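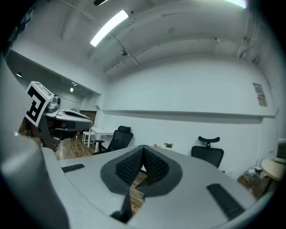
Setting Up a Room for Desk Work
Handout 4, Evening Course in Home and Small Office Furnishing
Flidton Adult Learning Center

Welcome back, everyone, and thank you for the floor plans you handed in on Sunday. I enjoyed reading them -- even the ones drawn on the backs of envelopes. This week we leave the walls alone and think about tables and chairs, which is where most of your budget will go and where most people (I include myself) make their dearest mistakes.

Start with the chair

Sit in it for as long as the shop will let you. Your feet should rest flat, with your knees a little lower than your hips or level with them. A mesh back is cooler in summer than a padded one, and many of you will be glad of that by August. A headrest is lovely for reading and phone calls, but when you type you lean forward and hardly touch it, so please don't pay a great deal extra for one.

Armrests need to slide under the table. Measure both before you buy! I once brought home a handsome chair from Grisari that had to live a foot away from my desk for two years.

Then the table

White tables with thin legs keep a small room feeling light. They do show every coffee ring, so keep a cloth handy. Check the crossbars underneath with your knees, not only your eyes. A small stool is worth having too -- it takes a visitor, a bag or a pile of folders, and tucks away afterward.

Floors and walls

Wood-grain floors are kind to rolling chairs, provided you fit soft casters. On a long white wall, one small green plant will do more than a row of prints, I think, though we can argue over that in class.

For next time

Furnish your plan with a budget of 2,000 dollars, using the Okisia or Aquino price list. Give the chair at least 188 of it, and keep 100 back for a lamp. Bring a tape measure, and the shoes you normally work in.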